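Pegs, hooks and a very full drawer

Last month I promised I'd write something about the pegboard, and as Leonor Matos has now asked me twice in the kitchen whether it's done yet, I had better get on with it!

For anyone who hasn't been up to our floor since the summer, we have bought a white pegboard panel that stands upright on a table. No drilling, no wall plugs, no ringing the landlord. I wanted one for ages. Our bits and bobs have lived in the Drawer for as long as I've worked at Jotar, and I think we all know the Drawer. I once went in for scissors and came out with a key ring, a plaster and a takeaway menu from a place that closed years ago (the scissors were on Sofia's desk, as usual).

So, the pegs. You'd think a peg is a peg, but I've spent more of October on this than I'd like to admit. Rui Leitão wanted metal hooks all over, Amândio Gouveia wanted little shelves, and I just wanted a colour I could spot when I drop one on the carpet. We went with green ones in the end, in a few different shapes. They came in a bag of 145, which sounded mad when I ordered it and still sounds mad now, if you ask me. If any of you at Irnemholm want a handful for your own board, please, please say so.

A few things I've picked up along the way. Lay the pieces out on the table before you start, and have a think about what's going where, or you will end up moving the same hook 5 times like I did. Start near the top and work down, so your sleeve isn't catching on what you've already put in. Keep heavy things low. Uldis Pärn hung his headphones, his bag strap and a full mug off one hook and then looked very surprised indeed. And leave gaps! A board that's full on the first day is only the Drawer standing up.

I also like it as a bit of a screen between the table and the shelves. It's full of holes so the light still comes through, and it makes that end of the room feel a bit more like somewhere you'd sit down on purpose.

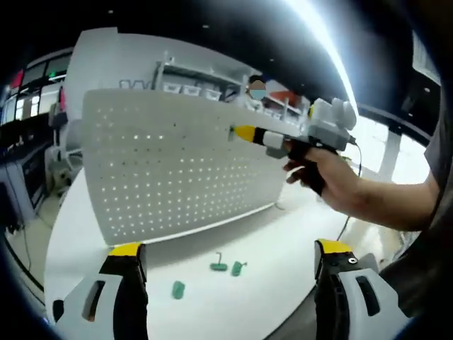
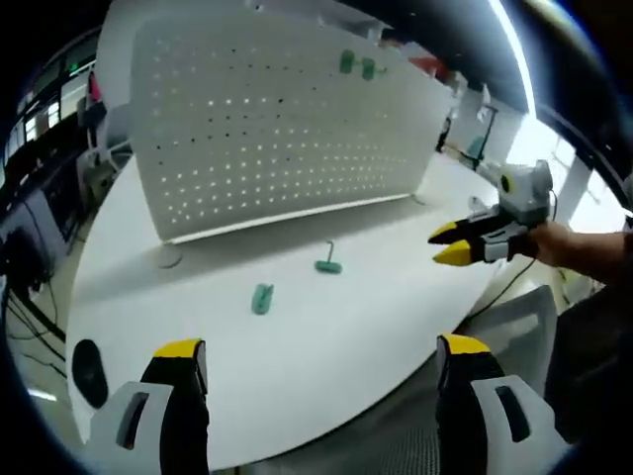 Green pegs on the white board, and a few more pieces on the table.

What to hang on it next

I've started a list by the kettle and you're all welcome to add to it. So far we have scissors (on a string, Sofia), tape, the spare keys, the tape measure and one entry in Rui's handwriting that just says "plants?". I'm not against a plant, but I'd want to know who is watering it.

There is 30 pounds left in the pot for extra hooks and a small basket or two, so get your ideas down before the end of the month and I'll put the order in.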